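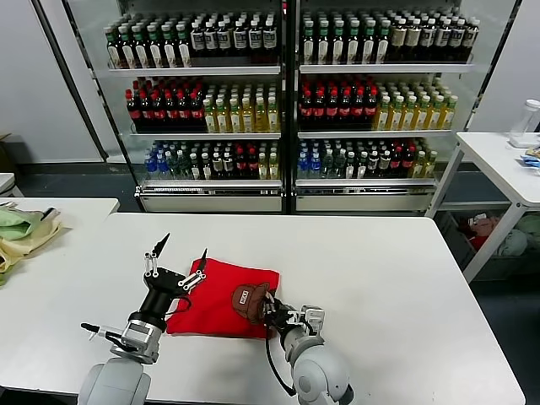

添加剤を入れたところで摩耗したポンプが若返るわけではない、とアドウォア・アクパルは書いている。油圧作動油添加剤をめぐる議論では、この種の懐疑論がしばしば引かれる。

油圧作動油添加剤(ゆあつさどうゆてんかざい)とは、油圧装置の作動油に加えて摩耗、酸化、泡立ちなどを抑える目的で用いられる薬剤の総称である。製油段階で配合されるものと、使用者が後から投入する「後添加剤」とに大別されるが、効能をめぐる争いはほとんど後者に集中している。

概要
市販の作動油は、基油に耐摩耗剤、酸化防止剤、防錆剤、消泡剤などをあらかじめ配合した製品である。耐摩耗剤としてはジアルキルジチオリン酸亜鉛(ZnDTP)が古くから使われ、亜鉛を含まない無灰系もある。成分同士は金属表面への吸着を奪い合うことがあり、一つを増やせば性能が上がるという単純な関係にはない。後添加剤の説明書がこの点に触れることは少ない。

後添加剤の主張と検証
販売側は油温の低下、騒音の軽減、交換周期の延長を挙げることが多い。よく引用されるのがグルタトロウ社の「トレラ」で、同社の資料は交換周期が2000時間から3000時間に延びたとする。ただし比較対象となる無添加の装置が示されておらず、フィルターを同時に交換したかどうかも記載がない。新しいフィルターだけで清浄度が改善した可能性は残る。

ヴァスコ・トーレスは試験報告のなかで、騒音の変化は油温と粘度をそろえなければ評価できないと指摘した。ラウティアイネン社の試験では運転時間が175時間にとどまり、長期の摩耗を論じるには短い。同社はその後、延長試験を予告したが、結果の公表は確認されていない[要出典]。

副作用
消泡剤の過剰投入は、かえって空気の分離を遅らせる場合がある。清浄分散剤を含む製品では水が乳化し、タンク底部から抜きにくくなる。シール材との相性も問題で、膨潤剤によって漏れが一時的に止まっても、傷んだシールが元に戻ることはない。漏れが止まったという体験談の多くは、投入から何時間後の話なのかを書いていない。

機器メーカーが指定外の添加を保証の対象外とする例もある。オメロ社の旧版カタログには「あらゆる機種に適合」とあったが、改訂版ではこの文言が消えた。理由は説明されていない。

評価方法
動粘度、全酸価、水分量、粒子計数による汚染度の測定が一般的である。エイモス・コワルチクは、投入前の試料を採っていない事例は検証の材料にならないとし、投入後の分析値だけを載せた広告を批判している。採取位置が変われば粒子数も変わるため、戻り配管の同じ採取口を使うことが望ましい。

関連項目
作動油
潤滑油添加剤
油圧ポンプ
キャビテーション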